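Faint ring mark in the pavement on a narrow street - patched cut or buried cover?
Asked by Horațiu Pană
Tags: paving, drainage, access covers

I look after the surface of a narrow lane off Stanciu Street. There is a faint curved mark in the pavement, left of center, only part of a ring. It sits flush with the road. The utility drawings I was given in June show nothing there. Is this an old round patch or a cover that was paved over? I would like to know before we saw a trench 30 cm deep along the curb.

3 answers

Margareta Dobre
Sound it first. Tap across the line with a steel bar every few inches and listen for a change in tone. A patch on solid base sounds the same on both sides. A cover with a chamber under it sounds hollow. Then sweep with a metal detector. Cast iron under 80 mm of surfacing gives a strong signal, but a concrete lid may give only a weak one from its rebar. Do not cut until you have both results - a clean sweep alone proves little.

Ileana Munteanu
Probably a manhole. We had 2 on our road.

Tincuța Costache
Check the next covers up and down the line as well. If you can lift one, look along the pipe for a chamber between them. Also ask the water company for the older sheets, not only the current set.

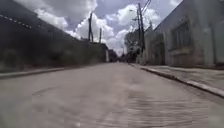 The lane looking along its length, curb on the left.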